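3.2 The brush rack and the habit of hanging

We come now to the object that our participants talked about more fondly than any other, and which we had very nearly left out of the study altogether. When Sirkka Niskanen first began visiting home calligraphers around Hadley, she asked them about ink and paper, and again and again the talk drifted back to the rack — who had given it to them, where it stood, which brush went where. Figure 4 shows a rack of the kind we mean, with three brushes hanging tip down from the crossbar.
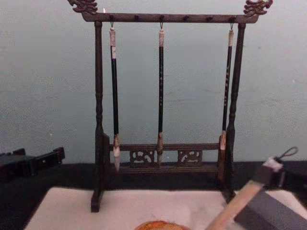
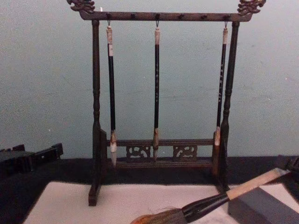 Figure 4. Dark wooden brush rack with turned posts, carved finials and three hanging brushes. Some of the pegs are free.

3.3 What the free pegs are for

A rack with room to spare turned out to be the usual thing among the 72 households we visited, and it took us a while to understand why. Many people own far more brushes than they hang. The others live in drawers, jars or rolled mats, and come out for large characters or for guests. A place on the crossbar is a kind of promotion, and Nelli Hakala's interview notes are full of small, affectionate arguments about which brush has earned it.

The order matters too, though hardly anyone could say when it had been settled. One retired teacher told us she reached for her white-haired brush "without looking, like a light switch," and was quite put out when a grandchild moved it to the other end. We heard much the same in Darkell, where racks tended to be older and more heavily carved, and where several owners dusted the scrollwork with a worn-out brush kept just for that job. We return to these retired brushes in Section 4.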